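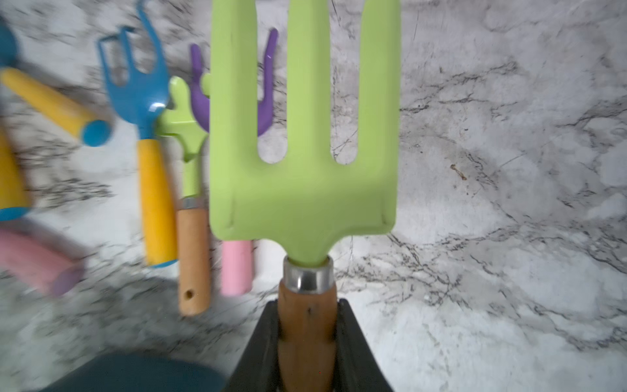

Une participante de la session précédente demandait si l'on pouvait vraiment parler de sol « vivant » pour trois pots de terreau posés sur un balcon, ou si c'était une manière de parler. Très bonne question, et je la garde comme fil de cette séance ! Ma réponse est oui, à condition de s'entendre sur ce que vivant veut dire, et c'est là que les choses deviennent passionnantes.

Cours 4 – Le sol du petit jardin : texture, structure, vie
Atelier de jardinage de Vudley, cycle d'initiation
Version du 02/01/2019

1. Rappel de vocabulaire

On confond tout le temps texture et structure, moi la première quand j'ai commencé. La texture, c'est la proportion de sables, de limons et d'argiles. Elle ne change pas à l'échelle d'une vie de jardinier. La structure, c'est la façon dont ces particules s'assemblent en agrégats, et elle peut changer en une saison, en bien comme en mal. Piétiner une plate-bande détrempée suffit à l'abîmer pour des mois.

Sables : de 2 mm à 0,05 mm
Limons : de 0,05 mm à 0,002 mm
Argiles : moins de 0,002 mm

Une terre argileuse bien structurée se travaille très bien. Une terre limoneuse mal structurée forme une croûte à la première averse (la fameuse battance), et les semis de carottes n'en sortent pas. Retenez cet exemple, on y reviendra en parlant du paillage.

2. Le test du bocal

Mon préféré, je le refais chaque année avec le même plaisir ! Il vous faut un bocal droit à couvercle, de la terre prélevée sous la couche de surface, et de l'eau.

Remplissez le bocal au tiers avec la terre émiettée, sans cailloux ni racines. Complétez avec de l'eau en laissant un peu d'air. Secouez énergiquement, posez le bocal et n'y touchez plus. Les sables tombent en moins d'une minute, les limons mettent quelques heures, les argiles un jour ou davantage. Mesurez ensuite chaque couche à la règle et rapportez-la à la hauteur totale du dépôt.

Exemple tiré de la parcelle de Lerstead : 60 % de sables, 29 % de limons, 11 % d'argiles. C'est une terre légère, qui se réchauffe vite au printemps et qui sèche tout aussi vite. On y sème les pois dès la fin de février si le temps le permet, mais en été il faut arroser souvent et peu à la fois.

Ce qui flotte à la surface est surtout de la matière organique encore mal décomposée. On ne la compte pas dans les pourcentages.

3. Qui habite là ?

Vers de terre, collemboles, cloportes, acariens, nématodes, champignons, bactéries – la liste est longue et la plupart de ces habitants sont invisibles à l'œil nu. Pour nous, trois groupes de vers suffisent :

Les épigés vivent en surface, dans la litière et le compost. Petits, souvent rouges.
Les endogés creusent des galeries plutôt horizontales et mangent de la terre. Pâles, assez mous.
Les anéciques montent et descendent. Ce sont eux qui tirent les feuilles mortes dans leurs galeries verticales, et qui laissent les petits tortillons que vous trouvez le matin sur la pelouse.

Sur un balcon, on n'aura guère d'anéciques, un pot n'est pas assez profond. Mais les champignons et les bactéries y sont bel et bien, par milliards, et ils travaillent tant qu'on leur laisse de l'humidité et de quoi manger. Voilà pour la question du début !

4. Travailler sans retourner

Dans un sol déjà souple, on ameublit les premiers centimètres et on s'arrête là. Retourner les mottes enfouit la vie de surface et remonte une terre qui n'a rien demandé. Entre deux rangs, grattez à plat, à la main ou avec un petit outil, puis couvrez aussitôt : feuilles mortes, tonte séchée, paille broyée. Une couche de deux doigts sur les semis levés, une main entière autour des courges.

La tonte fraîche en couche épaisse fermente et sent mauvais. Étalez-la au soleil un jour ou deux avant de l'utiliser.

5. Pour la prochaine fois

Faites le test du bocal chez vous et notez les trois hauteurs, plus l'endroit exact du prélèvement. Si vous avez deux coins très différents, faites deux bocaux, la comparaison vaut le détour.

Relisez la fiche 3 (arrosage), surtout le tableau des terres légères. On l'utilisera avec vos résultats pour établir un calendrier pot par pot et planche par planche. Apportez vos bocaux sans les secouer en route, si vous y arrivez.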